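Ellham Market Hall traders' meeting, April, upstairs room, 7:30 p.m.

**Attendance:** most of the regular stallholders, plus the market office. Zodance sent apologies again.

## 1. Last meeting

Minutes accepted. Two traders asked that "the office will look into it" no longer be recorded as an outcome.

## 2. Card reader fees

The office reported that switching to Ong would save the hall $2,688 a year. Asked where that figure came from, the office said it came from Ong. The meeting was not persuaded. The quote leaves out the monthly charge for the readers and assumes every stall takes cards all day, which the produce stalls do not.

Agreed: no switch until Ong puts the full cost in writing.

## 3. Returns and storage

The shoe and clothing stalls want a shared shelf for returned goods. Arier has offered to build one. Several traders doubted it would stay tidy past the first month, given what happened to the coat rack.

The office proposed that boxed shoes go on the shelf with the size label facing out.
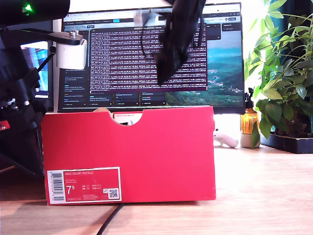
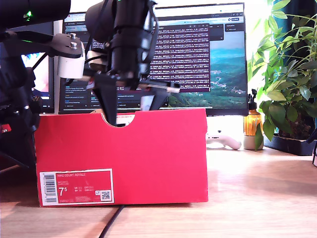
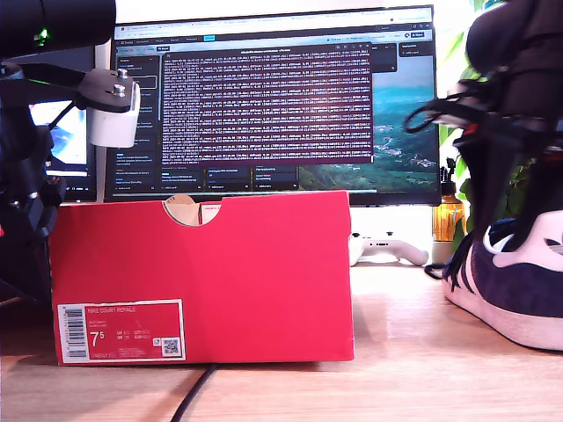 Red shoebox, Nike Court Royale, size 7.5, label facing front.

## 4. Shelf rules

- Returns stay on the shelf for 30 days, then go back to the stall.
- Each stall gets one section. Requests for a second were turned down.
- The office keeps the list. A trader asked who checks the list and got no clear answer.

Trial approved, five votes to two. The two against asked for it to be noted that a shelf will not bring in one more customer.

## 5. Parking

The new signs are still not up. The office expects them "soon," as it did last time. Carried over.

Meeting closed at 9:10 p.m.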